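Milagros Garrido has closed her hand on the same sort of netting 709 times, and she still grins when it goes well. "You feel it give a bit, and you think, yes, that one was lovely!" she says.

At Lutby, the small Pastdale outfit she joined in May, people teach robots by doing the job themselves with hand-held grippers. Her colleague Tahsin Dissanayake wants 900 goes before any training starts.

"Netting is brilliant because it squashes," he says. "A block forgives you — this stuff doesn't."
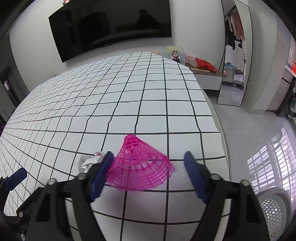 Jaws open over a pink mesh cone at the checked cloth.

New starters get 2 hours of practice first. Most rush. "I did too," Garrido says. "Slow hands, every time. The robot copies your bad habits as well."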